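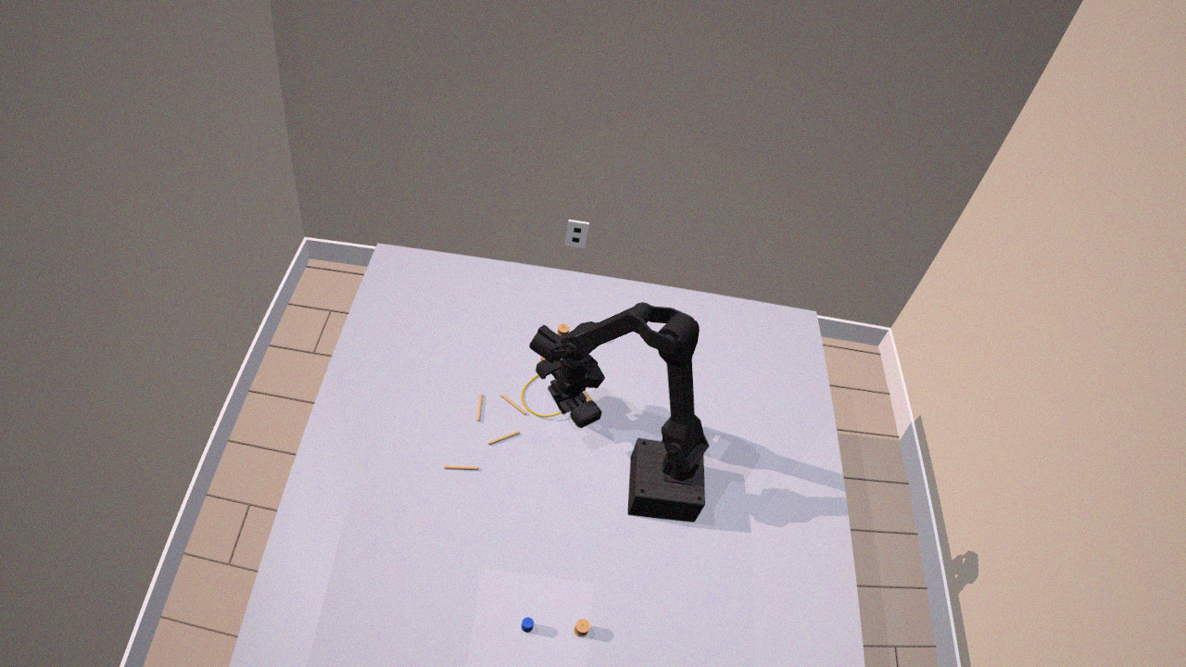 Vekcombe open day, April. Good turnout, 29 of us squeezed into the back room at Wallner to see what Clirari has been up to. Simulator first. Yayra Abugri ran the black arm through its table-top job on the big screen, sticks, a yellow ring, little blue and orange cylinders. Nearly 10 minutes of questions before she could get onto teh next bit, mostly about shadows and why bother with them. Selorm Wumbei then did the short talk on moving from screen to the real arm. Very clear, even for those of us who don't code. Tea after. Slides to follow when Selorm sends them. Next visit is Ostell, places limted so get your name in early.

Contact the newsletter desk | © Vekcombe Robotics Club | Back to top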